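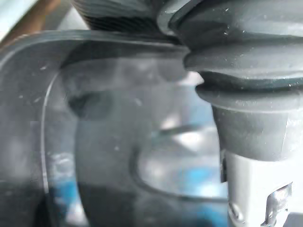 药盒上的条形码有什么用

从药店买回来的药，盒子上大多印着一块黑白相间的图案。有的是一排竖线，有的是由小方块拼成的正方形。它们叫条形码和二维码，是写给机器看的文字。

人看药盒，先看药名，再看用量。可是很多药的名字很像，盒子的颜色也很像。一家大医院的药房里可能放着2000种药，只靠眼睛去认，难免会认错。机器认码的时候不看颜色，也不看名字，它只读码里的数字。

码里写了什么

药盒上的码里通常有这几项内容：这是哪一种药，每片含多少药，哪一天到期，属于哪一批。

“批”是什么意思呢？工厂做药，就像面包房烤面包，一炉一炉地做。同一炉做出来的药就是同一批，批号也一样。如果后来发现某一批药有问题，工厂可以按照批号把它们找回来，别的批次不用动。这件事叫作“召回”。

药从工厂到病房

我们跟着一盒药走一遍。这盒药是治咳嗽的，要送到Brekilcombe儿童医院去。

第一站是工厂。药片装进盒子，盒子上印好码。100个小盒装进一个大箱，大箱上也有自己的码。扫一下大箱，电脑就知道里面装的是哪些小盒。

第二站是仓库。箱子进门时扫一次，出门时再扫一次。有些药怕热，要放进冷藏间，电脑会记下它们什么时候进去，什么时候出来。

第三站是医院药房。Brekilcombe的药房用一套叫Wevau的软件管理药品，每天要发出大约500份药。药师按照医生开的处方取药，取一种，扫一次。拿的药和处方对不上，屏幕就会变红，药师要停下来重新检查。
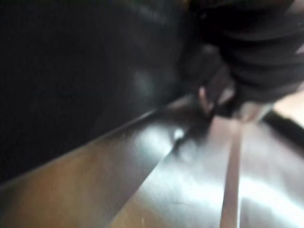 Nouri在留言里问：“要是码被撕破了，或者弄脏了，扫不出来怎么办？”

这要看坏得有多厉害。二维码里藏着一些多余的信息，坏掉一小块，机器还能推算出缺的部分。一排竖线的条形码，只要还有一条完整的横带能扫到，通常也能读出来。如果坏得太多，药师就要看盒子上印的药名、批号和有效期，用键盘输入电脑，再请另一位药师核对一遍。还是弄不清楚的药，不能发给病人。

最后一站是病房。住院的小朋友手腕上会戴一条腕带，上面也有码。护士给药之前要扫2次：先扫腕带，再扫药。电脑会查这种药是不是开给这个小朋友的，时间对不对，量对不对。比如，药应该晚上八点吃，护士下午就扫了，电脑会提醒她时间还没到。

扫完以后，电脑里就留下一条记录，写着谁在什么时间用了什么药。医生第二天查房时会看这条记录。

电脑会不会出错

会的。电脑里的资料是人输入的，输入错了，电脑也跟着错。停电或者断网的时候，扫码也用不了，医院要改用纸做记录，等恢复以后再补进电脑。所以护士扫完码，还是会问一句：“你叫什么名字？”听到这个问题，请说出自己的全名，不要只点头。

在家里可以做什么

找一盒家里的药，请大人陪着你看，不要自己打开。先找到条形码，再找“生产批号”和“有效期至”这几个字。有效期常常印在盒子的侧面，有时是压出来的，没有颜色，要斜着对光才能看清。

如果有效期已经过了，告诉大人。过期的药不要吃，也不要随手丢掉，有些药店和社区设有回收过期药品的箱子。

没吃完的药最好留在原来的盒子里。药片倒进别的瓶子以后，批号和有效期就跟药分开了，过几个月很难想起来那是什么药。

小词典

处方：医生写的用药单子，写明用什么药、用多少、怎么用。
药师：在药房里核对和发放药品的人。
批号：同一批药共用的编号。
召回：把有问题的药从药店、医院和家里收回来。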